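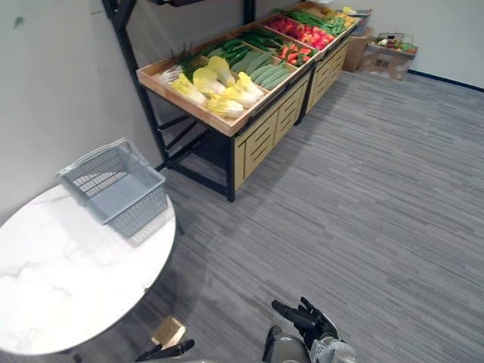 Quem recolhe exemplos para um sistema que aprende acaba por ganhar opiniões fortes sobre hortaliça. Eu tenho várias, e a primeira é esta: a couve-chinesa é uma professora melhor do que qualquer cubo colorido. Tem talos grossos de um lado e folhas do outro, não tem um sítio óbvio por onde se pegue, e duas couves encostadas confundem-se de uma maneira que ainda me diverte.

Passei boa parte de agosto em Perndale, na sala onde a equipa do projeto Trandum montou a sua banca de legumes artificiais, e voltei de lá com vontade de defender uma ideia que em certos meios soa antiquada: vale a pena recolher exemplos devagar, com gente que conhece cada gravação pelo nome da tarefa e pelo feitio de quem a fez.

A discussão costuma ser apresentada como uma questão de volume. Mais horas, mais braços, mais operadores, e o resto há de resolver-se no treino. Percebo o encanto, já o senti. Mas na Maksymiv, onde trabalhei antes, tínhamos uma pasta enorme de demonstrações feitas quase todas pelas mesmas pessoas, com o cesto sempre no mesmo canto da mesa. O sistema aprendeu lindamente a ir àquele canto. Bastava mudar o cesto de lugar e lá ia a mão, muito convicta, pousar o pepino onde o cesto costumava estar!

Em Trandum faz-se uma coisa de que gosto muito: antes de cada série alguém desarruma. Troca-se o cesto, roda-se a pilha, muda-se o produto pedido. A Radoslava Ondrejka, que organiza as sessões, chama a isto «baralhar a loja», e leva a tarefa tão a sério que chegou a devolver uma série inteira de 95 gravações por a pilha de legumes ter ficado igual da primeira à última. Na altura achei um exagero. Hoje faria o mesmo (bom, talvez deixasse passar umas dez). 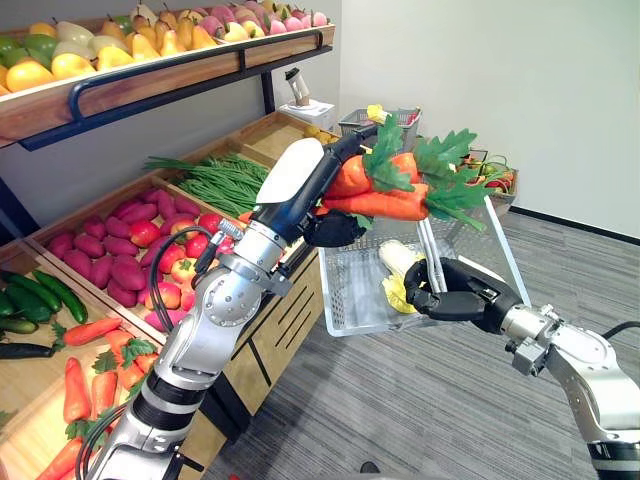 Tempo de leitura: 4 minutos

As cenouras merecem um parágrafo só para elas. Um molho de cenouras com rama é dois objetos num só: as raízes de um lado, as folhas a abrir em leque do outro, e a rama tapa muito do que as câmaras queriam ver. Quando um braço segura o cesto e o outro leva o molho até ele, a dificuldade sobe mais um degrau, porque o destino também pode mexer-se. É exatamente o género de exemplo que eu quero ver num conjunto de dados. Qualquer pessoa que já fez compras com o cesto numa mão conhece o gesto, e quase ninguém saberia escrevê-lo em regras.

Há quem me diga que legumes artificiais são batota, que não amassam nem murcham e que nenhuma loja é assim. É verdade, e é uma limitação séria. Um pêssego maduro vai exigir outro cuidado e outros exemplos. Só que uma banca destas permite repetir a mesma tarefa 200 vezes sem deitar comida fora, e permite falhar à vontade. E eu quero as falhas! Quero o molho que roda dentro da garra, a couve que fica presa na borda, a segunda tentativa do operador depois de uma primeira torta. Durante anos limpámos essas gravações como quem varre migalhas, e com elas ia embora a parte em que se via alguém a corrigir a mão.

O meu pedido às equipas que estão a começar é que guardem a correção, com uma etiqueta honesta a dizer que houve engano. Em Trandum, das últimas gravações que revi, cerca de 147 tinham pelo menos uma pega refeita, e foram de longe as que mais me ensinaram sobre o que o operador estava a tentar fazer.

Peço também que se escreva quem manobrou. Cada pessoa tem a sua maneira: há quem vá direito ao produto e quem o rodeie primeiro, há quem solte cedo e quem acompanhe até ao fundo do cesto. Misturar estas maneiras sem as anotar é perder informação que já estava paga.

Em Porkness, onde está prevista a próxima banca, fala-se de incluir sacos de pano, que são moles, dobram-se sobre si próprios e nunca ficam abertos quando é preciso. Já me ofereci para uma semana de sessões. Se me deixarem escolher, começo pelas cenouras.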